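About Us

Grevville Family Mediation
Home | About Us | Our Services | Fees | Information for Parents | Contact

Who we are

Grevville Family Mediation is an independent practice offering mediation, parenting arrangements and supported contact to separating families. The practice was established by Loretta Obi and Valdemar Dalsgaard, who had worked together for a number of years in a firm of family solicitors in Grondmont and wished to offer parents a way of settling matters before an application to the court became necessary. We now work from two offices, at Grevville and at Trikbridge.

We are not a firm of solicitors and do not give legal advice to either party. Our mediators are impartial. Where a client needs advice on his or her own legal position, we will say so, and the mediation can be paused while that advice is taken.

What we do

Most of the families who come to us have one or more children under the age of 16. The matters they bring usually concern where the children are to live, how the week and the school holidays are to be divided, how decisions about schooling and health are to be made, and what is to happen when one parent wishes to move away. We also mediate on finances and property, either together with arrangements for the children or separately.

Grandparents and other relatives may approach us in their own right. In such cases we ask both parents to attend an initial meeting, although they need not attend at the same time.

Since opening we have assisted 1,496 families. In the last full year 290 new cases were opened across the two offices, of which 100 were referred by schools, health visitors or other local services. The remainder came to us through solicitors or made contact directly.

How mediation is arranged

Each party is first invited to an individual meeting lasting up to an hour. The mediator explains the process, asks about the family's circumstances and considers whether mediation is suitable. Questions about safety are put to every client at this stage. If there has been violence or intimidation, mediation may not go ahead, or may be held with the parties in separate rooms.

Joint sessions last 90 minutes. Between two and four sessions are normally required. When proposals have been reached, the mediator prepares a written summary which each party may take to a solicitor. The summary is not binding in itself and cannot be referred to in court without the agreement of both parties.

Hearing from children

Children aged ten and over are offered the opportunity to speak to a specially trained member of our staff, provided that both parents consent. The child decides what, if anything, is passed back to the parents. This work is led by Cherry Mae Espiritu, who joined the practice from a background in school counselling. Younger children may be seen where the mediator considers it appropriate.

Our people

Loretta Obi, Director and Senior Mediator. Responsible for the Grevville office and for the supervision of all mediators.

Valdemar Dalsgaard, Director. Responsible for financial mediation and for liaison with local solicitors.

Cherry Mae Espiritu, Child Consultant.

Mikkel Briem, Mediator, Trikbridge. Mr Briem also conducts sessions in Danish and Icelandic by arrangement.

Þröstur Bundgaard, Practice Manager. Enquiries about appointments, fees and access to the premises should be addressed to Mr Bundgaard.

The Ragnarsson Fund

The Ragnarsson Fund was set up to assist parents who would otherwise be unable to meet the cost of mediation. Grants of up to £400 are available to each family and are paid directly to the practice. Applications are considered monthly, and the next meeting will be held in February. Receipt of a grant by one parent does not affect the fees payable by the other.

Confidentiality and complaints

All discussions are confidential, except where a child or adult appears to be at risk of serious harm or where the law requires disclosure. Complaints should be made in writing to the directors, who will reply within 15 working days. A copy of the complaints procedure is available from either office.

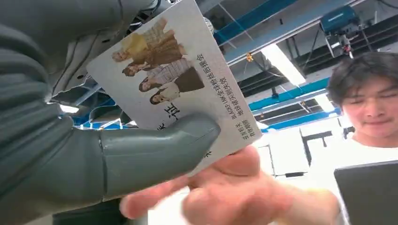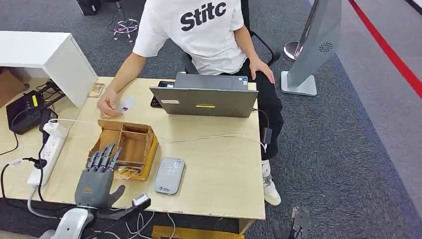 A printed card in the first picture; at the desk with a laptop in the second.

Page last reviewed: 17/01/2018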